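Vakdale Evening Class: Hand Quilting and Binding
Notes for session 4
Tutor: Ese Fashola

Before you come
Please bring your quilt sandwich already basted. If you use safety pins, put them one hand width apart. Last time several pieces had big folds on the back, and it is a pity to unpick good stitches for this.

Thread and needle
Take a short needle of the kind called "between". Cut the thread not longer than your forearm. A longer thread makes knots and becomes thin near the eye. I wax mine, but the Tasby thread is sold already waxed, so do not wax it again.

The rocking stitch
One hand stays under the quilt and feels the point of the needle. The upper hand rocks the needle down and up again. Load two or three stitches, then pull. In the beginning look only for equal stitches. Small ones will come later. My single bed quilt has more than 3,000 stitches in the border, and the first corner is still ugly.

Binding
Cut strips of 7 cm for a double binding and join them on the diagonal. For the sample cushion of 44 cm, calculate the four sides and add one hand length for the joins. Fold the strip with the wrong sides together and press it. Do not stretch it when you sew around the corner.
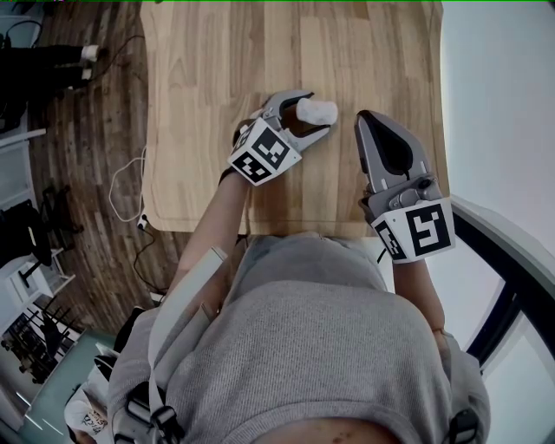
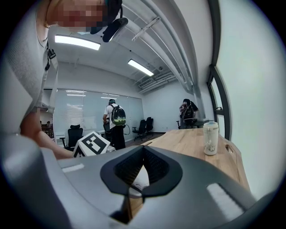

Wadding
Cotton wadding is flat and heavy. Wool is warmer and easier for the needle. Read on the packet how far apart the quilting lines may be, and write it in your notebook.

Homework
Finish one side of the binding by hand with ladder stitch. The room is also open on Sunday for those who want to practise.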